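Okix support > Grippers > Closed tickets

Gripper reports "object lost" while object is still held
Status: Closed, workaround
Product: Okix two-finger gripper, Dralis task runner
Priority: Normal

Summary
Arm is set up for table clearing. Task is pick up, move to tray, release, go back for the next thing. With boxes and mugs it runs as expected. With round, smooth plastic items the runner stops mid-lift with "object lost", opens the fingers and drops whatever it has.

Steps to reproduce
Place a domed plastic item on a wooden table near the window. Start the clear routine. Wait for close and lift. Fault appears during the lift or shortly after. Does not happen with the blinds down.

Expected
Fingers stay closed until the tray.

Log, first failure
close requested
contact left: yes
contact right: yes
lift started
wrist view check: no object
state: object lost
fingers open

Support, first reply
Please check finger wear and the grip force setting. Slipping on curved shells is common when the pads are polished. Pads should be changed after 2,000 cycles.

Reply
Pads were changed in February and the counter is well short of that. Force raised one step, no change. Force raised again, still no change, and it left marks on a soap dish. Put back to default.

The contact sensors say yes on both sides right up to the moment the runner lets go. It isn't slipping. The wrist view check overrules the contact sensors, and I can't find a setting for which one wins.

Support, second reply
Can you export the run history and sort it by object class?

Reply
Exported. 1,007 picks in total, 11 stopped with this fault. All 11 were pale round items and all were between 2 p.m. and sunset. Dark round items: none. Pale boxes: none, although there were not many of those in direct sun.

Support, second reply, continued
Thank you. This matches a known limit of the view check. It looks for the outline of the object between the fingers. If part of a white surface is washed out, the outline does not close and the check returns no object. Raising exposure limits will not help. There is no fix planned for this version. In the Bilgin config file, set the view check to advisory. Contact then decides, and the view result is only written to the log.

Reply
Set to advisory, restarted the runner, repeated the afternoon run with the same items. Fingers stayed closed to the tray each time. The log still fills up with "no object" lines, as you said it would.

One general point for whoever plans the next version. The arm can clear a table if the light is even and the items are dull. Kitchens have windows. A person picking up a shiny white thing doesn't let go of it when the sun catches it - they can feel it in their hand. The gripper can feel it too, and was being told to ignore that. Until that is changed by default I would not call this a household product.

Ticket can be closed.
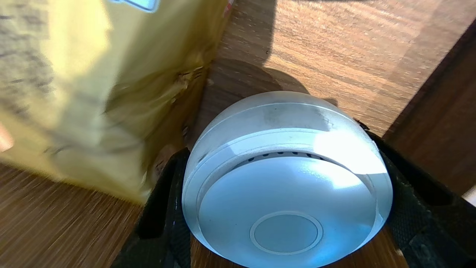

Ilgın Şimşekoğlu

Added for reference. White domed item with both fingers round it, glare on the upper right of the face. Please link it to the Boltow ticket about the tray if that one is still open.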